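Kistovus stall fault

The Kistovus stall fault was a navigation failure in the Binell pavement delivery robot, a small wheeled carrier sold to councils and shops. Robots stopped dead on open pavement and would not move untill reset by hand. First logged in April, in the town of Brarklow. Named after the route software, Kistovus.

Cause was traced by Revathi Kamath using simulated streets. The software read dark lines in the ground as kerb edges. Expansion joints were the worst, long cracks nearly as bad. Once a robot had a "kerb" on both sides it held position, hazard lights on, and after 60 seconds shut down its drive.

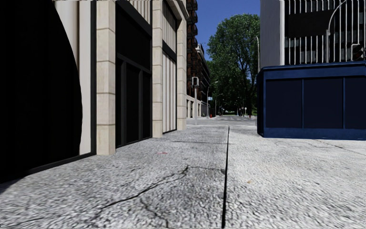

Safety concerns

A stalled unit weighed 30 kg and locked its wheels. Hard to shift. Wheelchair users had to go into the road to get past, and one cyclist was hurt at Figueroa Street. Murali Krishnan, then head of testing, had asked for a push-to-release brake before launch. Not fitted.

Fix

An update dated January 8, 2023 made the robot check height as well as colour before calling a line a kerb. Stall timer cut to 10 seconds, then a call to a remote operator. Brake release added later on. Some older units never recieved it.

See also: Kerb detection; Remote operator

Contact us | Copyright Brarklow Reference | Back to top
Shares 10 | Comments 0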